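Still waiting for the robot that tidies up

May 6, 2021

Every spring, for as long as I have kept this blog, somebody has sent me a link to a machine that is going to do my housework. This year it was my brother-in-law Darren Haworth, who forwarded a long article about a firm called Jilden with the message "you can retire your hoover". I read it twice. The article had a lot about investment and a lot about ageing populations. It had one paragraph on what the thing can do at the moment, and what it can do is move a cup from one side of a worktop to the other, provided the cup is the one it knows.

I'm not against any of this. I spent most of my working life in a packing hall at Tratholm, and I saw machines arrive that did the job well. The one that taped boxes was a marvel. It taped boxes of 2 sizes and it never complained about its back. But the boxes came down a belt, square on, all day long, and when a crushed one came through somebody had to walk over and pull it out by hand. Terence Hebden did that for years. His job title had "operator" in it, which always made him laugh.

A house has no belt. In ours, on an ordinary evening, the floor holds a school bag, half a jigsaw, one slipper, the other slipper somewhere else, and whatever the dog has been carrying about. Clearing it takes me 12 minutes if I don't stop to read anything. Most of that is deciding. Does the drawing go in the bin or on the fridge? Is that a screw from something important?

So when people talk about robots picking things up, I look at what is on the table. A soft toy is a good test, I think, and a harder one than a cup. It has no handle and no proper edges, and it gives wherever you squeeze it. 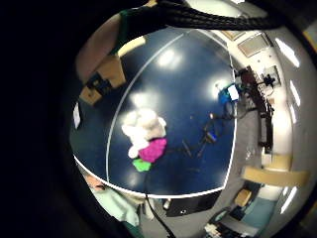 A fluffy white toy with a bright magenta middle, on a round blue table with cables for company.

Picking up the toy is the bit that ends up in the film. I'd be more interested in the cables. My children could lift a teddy out of a nest of wires before they could talk, and they'd also have dragged the lot onto the floor, so perhaps the bar is lower than I'm making out. But I'd want a machine in my front room to know that the toy goes in the toy box and that a cable with something on the end of it gets left alone. Or gets moved carefully, and put back.

Beverley Hartley, who reads this blog and argues with most of it, wrote to me in April to say I'm being unfair. Her view is that washing machines were laughed at too. Fair enough, but a washing machine doesn't wash the way a person does. It's a drum with water in it, and we sort the clothes, load them, unload them and hang them out. We do all the awkward parts and it does the sloshing. I suspect the same will happen again: we'll buy some clever arm and then spend our evenings getting the room ready for it.

She also asked what would change my mind. All right then. Give it my kitchen table after tea, with no tidying beforehand and no engineer standing by. Let it have 200 goes, on different days, and publish the failures along with the rest. If Jilden or anyone else does that, I'll write it up here and say sorry to Darren in the first line.

In the meantime the hoover has lost suction again and I need to find out which child has posted what up the hose.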